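How to Run a Robot Arm Demo Table at an Open Day

Posted in Guides, Shows and Visits

If your lab or workshop opens its doors to the public once a year, sooner or later somebody will ask you to put an arm on show. I've now done it five times at Dalside, and I love it more every year! Kids press their noses up, retired machinists ask the best questions you'll get all season, and you find out very quickly which parts of your setup only work when you're the one standing next to it.

This guide covers a small tabletop demo with one arm, one table and two or three everyday objects. You don't need a stage or a big screen. You do need a free afternoon beforehand, a patient second person, and a roll of good floor tape.

What you'll need

One arm with a two-finger gripper, already mounted and working
A table with a plain top, high enough that a ten-year-old can see over it
A drinking glass with a thick base
Small light objects for the gripper: pens, sticks, a paintbrush
A jug of water and two towels
Floor tape
A printed card with the stop procedure on it
A second person to talk while you run the arm

Step 1. Pick a task people already know

Our first year we showed pallet stacking with little gray blocks. It was a fine piece of work and people drifted off after one cycle. The next year Siriporn Inthanon swapped the blocks for things out of the kitchen, and we had a crowd until closing. Everybody has picked up a stick or a pen and everybody has tried not to knock over a glass of water, so they can judge for themselves how hard it is. They wince at the right moments!

Keep the whole task under 50 seconds. That leaves you room to run it, talk, take two questions and run it again before the next group wanders over. Longer tasks are wonderful for a booked tour where people have come to see exactly that, and you can save yours for then.

Step 2. Set the table

Put out as little as you can. One glass and one thing to pick up is plenty. When there are six objects on the table visitors spend the whole time guessing which one is next, and they miss the part where the fingers close, which for my money is the best bit.

A few points on the glass. Choose a straight-sided one with a heavy bottom. Pour in a shallow layer of water so people can tell at a glance that it matters if it goes over, and stop there. Full glasses look more daring but you will be mopping. Clear glass is lovely for visitors and can be tricky for cameras, so if your demo depends on the arm finding the glass by itself, try it in the actual room with the actual lights before you promise anybody anything.

Mark the table positions with tiny pencil dots if the owner of the table will let you. At Hilel, where I helped out last September, they had a very handsome table and the answer was no, so Humaira Bukhari cut a paper template, laid it down before each group, placed the glass, and slid the paper out again. It took her five seconds and I've copied it ever since.

Step 3. Tidy the cables, then move the arm through everything

An arm needs slack in its cables or it can't turn its wrist. Give it a generous loop near the gripper and then run the full demo slowly, watching only the cable. Does it brush the glass? Does it drag on the tabletop at the lowest point? Do this before you look at anything else. I once spent an hour hunting for a fault in the grasp when the cable was nudging the object out of line on each pass.

Next, go over the clamps. Anything that is clamped on should be checked by hand that morning, each one, even if it was tight last night. Bright handles are great here because you can see from across the room where they all are.

Step 4. Show them the fingers

Most visitors look at the big moving links first. Bring their eyes down to the fingertips. Have the arm stop once it has hold of something, a little way above the table, and leave it there while you talk. A pause like that does more than any amount of pointing, and people naturally lean in (this is why you want the tape on the floor, see Step 6).
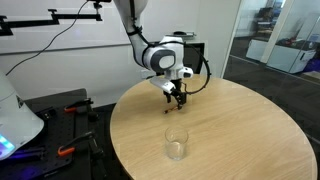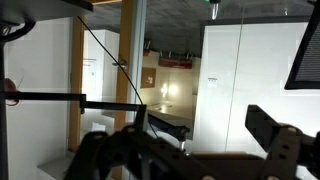 At the open day: the arm holding a small stick-shaped object over the table, with the glass of water in front, and the gripper's fingers as the camera on the arm sees them.

If you have a camera on the arm, put its picture up where visitors can see it. Any old monitor will do. Nearly everyone assumes the robot sees the room the way they do, and when they find their own view and the arm's view side by side you can hear it click. The gripper takes up a lot of the picture, and that surprises people too. Ask them to find the fingers first, then ask what else they can make out beyond them. Doors, walls, furniture, lights: children are terrific at this and will happily keep going long after you're ready to move on.

A good question for older visitors is "If you only had this picture, how would you know how far away the table was?" Then be quiet and let them argue. Saqib Rajput did this with a school group at Vekham and got three solid answers out of them before he had to say a word about depth.

Step 5. Split the talking and the driving

One person runs the arm. The other person talks. Please don't try to do both! The driver keeps a hand by the stop button, watches the arm and the nearest visitors, and answers no questions at all while it's moving. The talker faces the crowd.

Agree on two words before you open. Ours are "ready" (talker to driver, the group is behind the line) and "hold" (either one to the other, stop at once). Say them loudly and in the same way each time. Visitors pick them up by the second run and some of the little ones will start calling "ready" for you, so be clear that the driver only listens to the talker.

Swap jobs every half hour. Driving is quiet but it's tiring, and your attention goes before you notice.

Step 6. Draw the line

Move the arm, with the power limits you'll be using, to its furthest reach in every direction. Mark that on the floor. Now add a long stride and put your tape there. Follow your own site's safety rules on top of this, and if they ask for a barrier, put up a barrier.

Look at the sides as well as the front. If your room has a glass partition, people on the far side of it are fine, and it makes a splendid second viewing spot for anyone who finds the group too crowded. Just check what they can see from there and turn the table a little if the arm's body blocks the view.

Step 7. Plan for the drop

It will drop something. When it does, say "hold," let the arm stop, and tell people plainly what happened as far as you know. "It closed before it was lined up" is a great sentence. So is "I don't know yet, let's try it again." I used to hurry past these moments and I wish I hadn't, as they start the best conversations of the day. Bushra Gondal keeps a tally on a whiteboard, hits in one column and misses in the other, and visitors come back after lunch to see how the arm is getting on. By closing time at the Hashmi open house her two columns added up to 242 and the whole room was cheering each run!

Keep spare objects in your pocket so you can carry on right away, and fetch the dropped one later when the arm is parked.

Step 8. Let somebody else choose

If your setup allows it, finish each group by letting a visitor decide something. Which object goes next, say, or which side of the glass it gets set down on. Keep the choice to options you've already tested. They've watched it work, and now they've told it what to do, and the looks on their faces are worth the whole setup.

What I'd do differently

Start earlier in the day. Our doors opened at 10 and I was still taping at five to.

Bring a taller stool for the monitor. Ours sat too low and the second row couldn't see a thing.

Write the answers to the usual questions on a card for the talker. You'll be asked what it weighs, what it costs, whether it can make coffee, and whether it gets tired.

Charge the cordless mic. Tarek Benkirane has a voice that carries through two walls and didn't need it, but I certainly did.

Packing up

Park the arm in its rest position and power it down before anybody moves the table. Pour out the water next, then take off the loose objects, and leave the clamps until last. Peel the floor tape the same evening, it comes up much more easily than it will after a week of people walking on it. Jot down which objects gave trouble while you still remember, and tuck the list in with the paper template so it's there when you unpack next year.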